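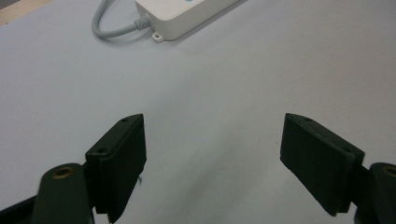 A white plastic box with its grey cable on a bench at Melis, with the two fingers of a hand-held gripper in front.

Bench automation at Melis

Bench automation is what we call the slow handing-over of small assembly and sorting jobs from people to machines at Melis, the repair and refitting works on the edge of Driltumau. I've worked there long enough to have a locker that doesn't shut, so take this entry as coming from the shop floor (the office has its own version, and it has graphs in it).

Background

Melis takes in electrical fittings, mostly boxes with a lead coming out of one side, and checks, cleans, re-labels and packs them. When I started, all of it was done by hand at long tables. The first machine came from a firm called Hekberg and did one thing, which was to put lids on cartons. We grumbled about it for a month and then couldn't imagine taping cartons ourselves again!

The bigger change was Undus, the name for the whole programme of teaching arms to do bench work. Undus began one January with 4 benches out of 30, and the rest carried on as before.

How the work is taught

People here show the job with a hand-held gripper. You squeeze it, the fingers close, you move the part where it should go, and you do it again. A new job usually wants 400 goes before Rozália Vondráček, who runs the Undus benches, will let an arm try it. I can do 50 before my wrist starts complaining, so we swap over a lot.

Stiff things are easy enough. Cables are a pain. A lead bends whichever way it likes, and if you grab the box without thinking about the lead you end up dragging the whole lot round in a circle. Old hands deal with this without noticing, tucking the cable under a little finger, and it was quite a shock to find we had to work out how to do the same thing with only two fingers. Mounting tabs are the other nuisance, as they catch on the edge of the tray.

What changed for staff

The job titles came last. For ages we were still "packers" on the rota while spending half the shift showing and checking. Albane Carré argued it through with the management in the end, and the people who teach now get the same grade as the testers. She also got us proper breaks from the gripper, written down, with a swap whenever you ask for one.

I like the new work better on the whole. It's less lifting, and you get listened to when you say a part is awkward. What I miss is the talk. At the long tables you could natter all morning with your hands going, and you can't really do that while showing, you lose your place. A few of my friends moved across to goods-in for exactly that reason and they seem happy there.

Pay went up for the teaching benches and stayed put for everyone else, which is still a sore point, and the night shift has no Undus benches at all.

See also: Hekberg carton machines; Driltumau works; Goods-in at Melis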